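Silline, the puzzle adventure from Wimen, comes to PC and consoles in February. Players explore the drowned city of Trellard across 14 chapters, alone or in co-op for 2.

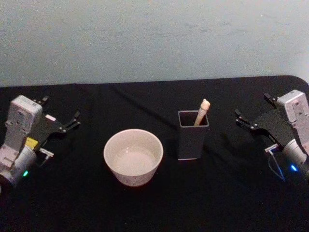

A tabletop edition follows in the spring, published by Ağca for up to 4 players. It has 836 cards - one for every room in the city - and plays well on any flat surface. Preorders for both open in February.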